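Ticket 2258: Artificial plants shedding dust and leaning in their pots, front counter display
Status: Resolved
Opened by: Said El-Sayed
Location: Hustmont, front counter and storage shelf
Priority: Low

Original report

Hi all! I love the little green plants we got in for the counter, and so do the people who come in, but a few of them need help. The leaves have picked up a gray film that won't come off with the feather duster, and at least one of the spiky ones leans over whenever somebody sets a bag down near it. Two came out of storage with their leaves squashed flat on one side. Is there a cleaning method that won't ruin the color? I'd really like to keep these going, they make the whole place look awake.

What I've tried so far: feather duster (moves the dust around), dry paper towel (snags on the serrated edges and leaves white lint behind, don't do this), and blowing on them, which made me sneeze.

Update 1, 9:40 a.m.

Tried a hair dryer on the cool setting, held at arm's length. Much better than the duster! The loose dust came right off. The film stayed put, especially down in the middle where the narrow leaves bunch together. I suspect it's sticky because these sat near the kitchenette for most of August.

Update 2, 11:15 a.m.

Mixed a few drops of dish soap into a bowl of lukewarm water and dabbed one leaf at the back with a soft makeup brush. Wiped it on a white cloth to check for dye. No green on the cloth, so I went ahead and did the whole plant, working from the center outward. The difference is huge. It went from sad olive to proper green and I may have said "wow" out loud.

One warning: don't soak the base. I dunked the first one and it took until mid-afternoon to stop dripping.

Update 3, 2:30 p.m.

Moved on to the spiky succulent type, the one that looks a bit like an aloe. I cleared a spot on the marble-patterned counter with the sage green latch box and the yellow tray within reach. The tray is great for this job, by the way. The raised rim catches drips and you can carry several plants to the window on it.

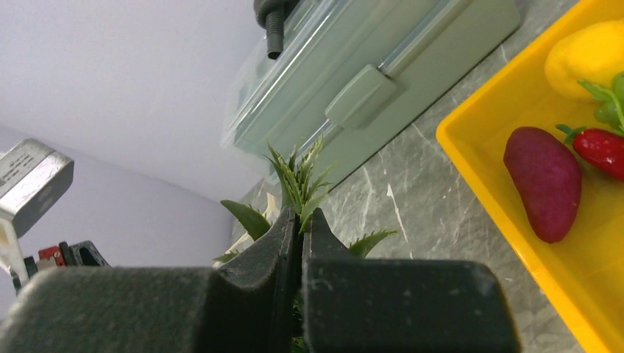 Yupin Kaewmanee replied that the spiky ones should be held low down when you clean or move them, right where the leaves come together, because the tips bend and stay bent. She also asked whether anyone had tried warm water on the flattened leaves. At the Firnamus shop they dip them for a few seconds, shape them by hand and let them cool, and she says most of them spring back nicely. Test one leaf first, she added, and keep the water well below boiling.

Update 4, 3:50 p.m.

Yupin, this is brilliant. I used hot tap water in a mug and dipped one squashed leaf. It softened within seconds, I curved it outward with my fingers and held it while I counted to ten. It stayed! Did the rest of that side and then the second plant. One leaf still has a crease across it, so I turned that to the wall.

Now the leaning. I pulled the worst plant out of its pot and found that the foam inside had shrunk, leaving a gap all the way around. Packed the gap with a strip of felt and pushed the stem back in. Better, but it still tipped when I nudged it. Added a handful of aquarium gravel under the foam and that did the trick. It weighs 113 grams now on the kitchen scale, up from 44, and you have to really mean it to knock it over.

Update 5, next morning, 9:05 a.m.

Everything dry overnight. No spots, no soap residue, nothing leaning. I bumped the counter on purpose a few times and they all stayed up.

Storage fix

The flattening came from packing them on their sides with things piled on top. New setup for the plants that aren't out on display:

Plants stand upright in a lidded plastic box, one layer only.
Crumpled tissue between them, tucked in loosely under the leaves.
If the lid presses on the leaves when you close the latch, use the deeper box.
Keep them off the top shelf by the window, where the sun fades the color.

Cleaning schedule

Cool hair dryer whenever they look dusty. Soap and brush every couple of months, or sooner for anything near the kitchenette. Brush and soap are in the drawer under the register, gravel is in the jar marked Ernel.

Comment from Yupin Kaewmanee, 9:30 a.m.

So happy it worked! Borrowing the gravel idea for our ferns, they've been toppling all summer. What did you use to cut the felt?

Comment from Said El-Sayed, 9:42 a.m.

Just the kitchen scissors. Cut the strip a little too wide and squeeze it in. Closing the ticket, but reopen it if your ferns need anything different, I want to hear how they do!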